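Workshop and shed tips, the November lot

Bit of a rush this time, the shed roof needs doing before dark. Mostly hand tool stuff, some glue, some kitchen bits at the end as usual. Sorry no index, use find.

Sticky drawers

Candle stub. Rub it on the runners, both sides, and along the bottom edge of the drawer. Not oil — oil soaks in and swells the timber and then you're planing it. If it's still tight after wax, pull the drawer and look for the shiny patch. That's where it rubs. 200 grit on a block, ten strokes, try it again. Don't go mad with it.

Old bench drawers from Fabbri (the ones with the metal lip) have a screw hiding under the felt at the back. Back it out half a turn.

Glue

Write the month you opened it on the lid. Wood glue that's been frozen goes stringy, chuck it. Bottles stored upside down in a tin, so it's already at the nozzle. Wipe the nozzle with a damp rag before the cap goes on, not after.

Squeeze-out — leave it till it's rubbery and lift it with an old chisel. Wiping it wet just pushes it into the grain and you'll see it the minute the stain goes on. Hamish Buchanan says use a drinking straw, pushed into the corner, it scoops it up. Tried it on a box, works a treat on inside corners. Useless on flat.

Clamps: packing tape on the bar where it crosses the joint, stops the black marks on oak.

Tired hands

Had a few emails on this after last time. Anything you squeeze all day, the handle matters more than the jaws. Fat handles beat skinny ones. Bit of texture where your thumb sits so you're not clenching to stop it slipping. Bike inner tube is the cheap fix — cut a length, dust the inside with talc, roll it on. Self-amalgamating tape if the shape is awkward, stretch it hard as you wind or it wont bond to itself.

Swap hands when you can. Hold the tool, don't strangle it. Put it down every so often and shake your arms out. Long sleeves are fine for light bench work but keep them well clear of anything that spins, drill press included.

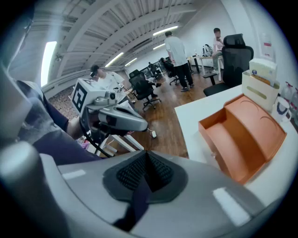
Rust

White vinegar overnight in a plastic tub, lid on loose. Next morning scrub with steel wool, rinse, then a bath in water with a spoon of bicarb or it'll flash rust while you watch. Dry it in a warm spot. Light oil straight away.

Don't leave it in for 3 days like I did with the good pliers. Pitted all over.

Saw plates: no bath. Lay the blade flat, bit of oil, 200 grit wrapped round a cork, go along the length not across. Keep off the teeth.

Screws and small stuff

Jars, lids screwed up under the shelf. Two screws per lid, one and it spins. Sort by length first and head second. Odd ones go in one jar and only one, when its full it gets tipped out and thrown.

Stripped screw in soft wood: matchsticks and a dab of glue in the hole, snap them off level, let it set, screw back in. Stripped head: wide rubber band flat between the driver and the screw, push hard, turn slow.

Nives Leone at the Lisville tool library keeps a magnet in a sandwich bag for picking up spilled ones. Pick up, turn the bag inside out, magnet comes away clean. Good for swarf too.

Paint

Brush between coats, wrap in cling film, tight, in the fridge. Good for a night or two. Colour name and room on the bottom of the tin as well as the lid, lids get swapped. A dab of the actual paint on the outside helps more than any label.

Tin lid stuck: work round it a bit at a time with an opener, not a screwdriver in one spot. That's how they bend and then never seal again.

Kitchen bits

Knife block smelling musty — empty it, upside down over the sink, thump it, then a hairdryer on cool down each slot.

Burnt pot: bicarb and water, simmer 16 minutes, let it go cold, wooden spoon. Not for aluminium, it goes grey.

Chopping board: coarse salt, half a lemon, rub, rinse, stand on its edge to dry. Oil it when it looks pale.

Garlic on your fingers, rub them on the steel tap under cold water. Manuela Pellegrini swears by it, does about half the job for me.

Next one will be hinges and that squeaky gate. Send in yours if you've got a good one for gates, short as you like.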